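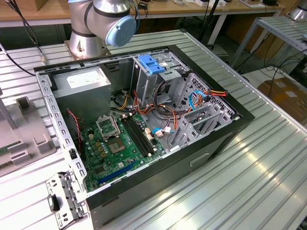

torre deitada na bancada, soquete da CPU aberto, braço por trás

Pesquisar na lista Buscar Busca avançada

Assunto: Re: [oficina] braço + desmontagem de PC

Oi, pessoal!

> Vocês já tentaram com gabinete inteiro ou só com placa solta?
> E o braço alcança as memórias sem bater na gaiola dos discos?

Gabinete inteiro, desde domingo! Deitamos a torre sem a tampa lateral e o Troto ficou logo atrás, parafusado na chapa quadrada. Alcança os dois slots de RAM, sim — mas a descida tem que ser quase vertical, porque os fios da fonte atravessam o meio do caminho (laranja, amarelo, preto, uma beleza). Das 33 tentativas de abrir as travas brancas, 18 deram certo. Estou feliz da vida com isso!

Baixei a velocidade para 10% perto da placa e ficou bem melhor. O próximo passo é a trava azul da gaiola. Alguém tem o suporte da Onby para emprestar? O da Foulkes flexiona demais.

Abraços da oficina Trellalmont

Mensagens recentes
Re: fonte de bancada desligando sozinha
Doação de gabinetes, abril
Perfil de alumínio, sobra de 30 cm

Contato | Arquivo da lista | Voltar ao topo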